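**Ticket 139: Anton stops partway through the block demo**

Status: open, waiting on support
Product: Fuvesier controller, driving our tabletop arm (Anton)
Site: Mumel Workshops, Pellegrini Room
Urgency: medium now, it was rather higher on the open day

Hello all,

First of all, thank you for the quick reply on our last ticket, which got us going again well before the doors opened. I'm sorry to be back so soon with another one. I'll try to put everything down in the order it happened, and I do apologise if there's more here than you need (I would sooner give you too much than have you write back asking!).

As you may remember, Anton is the orange printed arm we clamp to the front edge of the white table. For the open day we had him sorting coloured building blocks. The colours are grouped inside red lines on the tabletop, and a green one waits by itself on the little grey square to the right. A visitor presses the button, Anton is meant to swing across, collect the green block and put it in the gap with the other greens, and then go back to his resting position while one of us sets the block out again. It's a simple enough routine and children love it. Quite a few of their grandparents did too.

**What went wrong**

The morning was lovely. We switched on at 8, let him run through his warm-up moves, and he behaved beautifully until well into the afternoon. A little after 2 o'clock he set off for the green block, got partway over and stopped dead. No noise, no drooping, he simply held himself there. The Fuvesier panel showed "joint wait" and the amber light came on. Pressing the button again did nothing. Switching the controller off and on brought him back, and he managed several more rounds before doing exactly the same thing.

We carried on like that until closing, with me chatting to people about motors while he restarted. They were very kind about it. One little girl told me he was thinking, and I'm afraid I agreed with her.

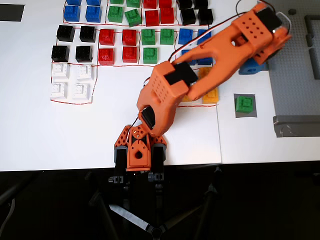
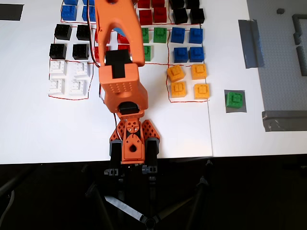

**What I have tried so far**

*Same afternoon, between groups.* I read the temperatures off the panel. The elbow was the warmest at 59 degrees and the others were comfortably lower. Your handbook says the warning doesn't come in until well past that, so I didn't think heat was the answer, but I gave him a good rest with the power off during the tea break all the same. He stopped again on his second go afterwards.

*After closing.* I checked the clamps, which were tight, and pushed every plug home at the controller end. One of them may have moved very slightly under my thumb, but I wouldn't swear to it. I then ran the routine without a block out for him to collect, and it went round without a single stop for as long as I had the patience to sit there. I did wonder whether that meant something about the weight, although a toy block weighs next to nothing.

*Next morning.* Put the block out again and ran the full routine. It stopped on the outward swing, so before he'd picked anything up, which rather spoilt my theory about the weight. Same message, same amber light.

*Later that morning.* Swapped the power supply for the spare. No change that I could see. I put the original back so as not to muddle things.

*After lunch.* Slowed the swing to the lowest speed on the slider. No stops at all in a long run, with the block out and everything as it was on the day. Put the speed back up to where we had it and he stopped again before I'd finished my coffee.

So it does seem to be tied to speed, and to the reach across to the right more than the way back. I have wiggled the cable along the forearm by hand while he was holding still and couldn't make the fault appear, but I didn't like to tug it.

**What I'd like to ask**

1. Is "joint wait" telling me that the controller has lost touch with a motor, or that it is waiting for the motor to arrive? The handbook has it in the table with no explanation beside it.
2. Can I get the panel to show which joint it's waiting for? I looked through all the menus I dared to open.
3. Would a longer cable out to the wrist be worth trying? We have one in the drawer, from the same kit.
4. Is it safe to leave him on the slow setting for now? A school group is coming in November, and I'd far prefer a slow Anton to a stopped one.

I've saved the log from the controller and can send it over as soon as you tell me where it should go, as the upload page wouldn't take it. The settings haven't been touched apart from the speed slider, and I have left him set up on the table in the Pellegrini Room so that I can try anything you suggest. I'm usually in by 8 and the kettle goes on straight after, so early messages are very welcome.

With many thanks and warm wishes,
Open day team, Mumel Workshops

---

**Added the following afternoon**

I found the longer cable and it has the right plugs, but I haven't fitted it. I'll wait until I hear from you about question 3. He has been on the slow setting since lunch and is still going.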